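Inicio | El centro | Proyectos | Biblioteca | Contacto

Imprimir esta página | Enviar por correo electrónico

Colix: memoria de una miniempresa de libretas hechas con papel sobrante 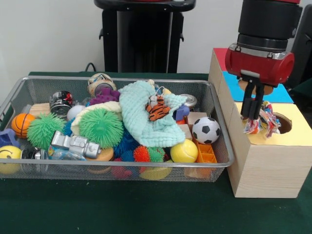
Cesta de malla metálica con pelotas y otros juguetes.

Memoria final del equipo Colix, taller de iniciativa emprendedora, Escuela Gretora

Punto de partida

Cuando empezamos el taller queríamos hacer una aplicación. Todos los equipos quieren hacer una aplicación, y nosotros llegamos a la primera sesión con el nombre puesto y hasta con un boceto del logotipo, pero sin la menor idea de quién la iba a usar. Nos pidieron que saliéramos a preguntar antes de dibujar nada más y volvimos con la libreta llena de notas. Y ahí, mirando la libreta, apareció el proyecto.

En la imprenta Bielecka, que está dos calles más abajo del centro, nos contaron que cada semana tiran recortes de papel bueno: tiras que salen al ajustar los formatos, pliegos de prueba impresos por una sola cara, cartulinas de un color que el cliente cambió a última hora. Lo llevan al contenedor azul, así que no se pierde del todo, pero es papel nuevo que nunca ha servido para nada. ¡Y nosotros comprando libretas!

La idea de Colix salió de juntar las dos cosas: recoger ese papel, coserlo en libretas de bolsillo y venderlas en la escuela y en el mercado de diciembre.

Qué queríamos averiguar

El taller nos pedía una pregunta de trabajo. La nuestra fue si una empresa muy pequeña, con materia prima casi gratuita y mucho trabajo manual, puede cubrir gastos sin contar con la compasión de las familias. Lo de la compasión lo decimos en serio: en las ferias escolares los padres compran cualquier cosa, y eso da unas cuentas preciosas que luego no significan nada. Por eso decidimos apuntar por separado las ventas a familiares y las ventas a desconocidos.

El estudio previo

Hicimos una encuesta corta en los pasillos y en la puerta del mercado. Preguntamos qué tamaño de libreta usa la gente, si la prefiere lisa o rayada, dónde compró la última y cuánto pagó. La pregunta que más nos enseñó fue la de dónde la compró, que habíamos puesto casi de relleno. Mucha gente respondió que se la habían regalado. Es decir, quien usa la libreta muchas veces no es quien la elige, y eso cambió bastante nuestra forma de presentarla: una faja de papel con espacio para escribir una dedicatoria, un sobre a juego y un cartel en la mesa que hablaba de regalar.

También miramos a la competencia. En la papelería del barrio hay libretas industriales más baratas que la nuestra, con las que no podíamos ni queríamos competir, y en las tiendas de diseño las hay bastante más caras. Entre unas y otras quedaba un hueco, y nos metimos en él.

Producción

Esta fue la parte más divertida y también la que peor calculamos. Aprendimos la costura de cuadernillo, que consiste en doblar varias hojas, perforar el lomo con un punzón y pasar el hilo por los agujeros hasta cerrar con un nudo por dentro. Las primeras quedaron torcidas. Las siguientes quedaron menos torcidas, y al cabo de unas cuantas tardes ya nos pasábamos las libretas de mano en mano diciendo «¡mira qué lomo!» como si lleváramos toda la vida en el oficio.

El cuello de botella fue el corte. Queríamos cortar a mano con regla y cúter, pero los cantos quedaban desiguales y se notaba muchísimo. La imprenta nos ofreció pasar los tacos por su guillotina a última hora de la tarde, con la máquina ya libre, y aceptamos encantados. En las cuentas apuntamos ese servicio como si lo hubiéramos pagado – en la vida real habría que pagarlo – y recomendamos a los equipos del curso que viene que hagan lo mismo con todo lo que les presten.

En total fabricamos 220 libretas. Para repartir las tareas usamos Karkix, el tablero de la escuela, con una columna para cada fase: papel clasificado, cortado, cosido, con faja. Al principio lo rellenábamos todos a la vez y no había quien se aclarase. Después acordamos que solo movía la tarjeta la persona que terminaba la fase, y desde entonces funcionó de maravilla.

Precio

El coste por unidad, contando hilo, tapas, guillotina, transporte y la parte que tocaba del alquiler de la mesa en el mercado, fue de 2 euros. El precio de venta lo fijamos en 5 euros. Discutimos mucho esta cifra. Una parte del equipo pensaba que era demasiado para una libreta sin marca, y otra parte defendía que bajar el precio era regalar las tardes de costura. Probamos las dos versiones con gente de fuera, enseñando la misma libreta y preguntando si la compraría, y la diferencia entre un precio y otro fue tan pequeña que nos quedamos con el alto.

No hemos incluido nuestras horas en el coste. Sabemos que es el punto débil de la memoria y lo tratamos más abajo.

Resultados

Vendimos 209 libretas. La mayor parte salió en el mercado de diciembre y el resto en la escuela. Las que sobraron tenían casi todas la tapa gris, un color que a nosotros nos parecía elegantísimo y que en la mesa, con luz de tarde, no miraba ni un alma. Las de tapa mostaza se agotaron la primera mañana.

Las ventas a desconocidos superaron a las ventas a familiares, y es el dato del que estamos más orgullosos. Hubo incluso una clienta que volvió por la tarde a buscar otra, y una tienda de plantas que preguntó si hacíamos encargos con su sello en la portada. Le dijimos que sí antes de saber cómo. (Ya lo sabemos: con un tampón de caucho y paciencia.)

Lo que no salió bien

El papel llegaba sin avisar. Había semanas con cajas enteras y semanas sin nada, y no guardamos reserva hasta que nos quedamos parados. También tardamos demasiado en hacer fotos decentes del producto, y la hoja de pedidos para la escuela estuvo un tiempo con el formulario mal enlazado. Si alguien quiso comprar en esos días, no nos enteramos.

Luego está lo de las horas. Si las pagáramos, aunque fuera a un precio modesto, el margen se quedaría en muy poco o desaparecería. Hemos pensado en dos salidas: coser menos, con un modelo grapado más sencillo para los encargos grandes, o vender el taller además de la libreta, es decir, enseñar a otros a encuadernar la suya. Esta segunda vía nos entusiasma. En el mercado, cada vez que alguien se ponía a coser en la mesa, se formaba corro.

Próximos pasos

El encargo de la tienda de plantas ya está en marcha y servirá para probar el modelo grapado. Con la imprenta hemos acordado un aviso semanal de lo que hay disponible. Las plantillas de corte, la hoja de costes y el texto de la encuesta quedan en la biblioteca de la escuela para cualquier equipo que quiera seguir con Colix o montar otra cosa a partir de lo que hicimos.

Contacto: secretaría de la Escuela Gretora | © Escuela Gretora | Volver arriba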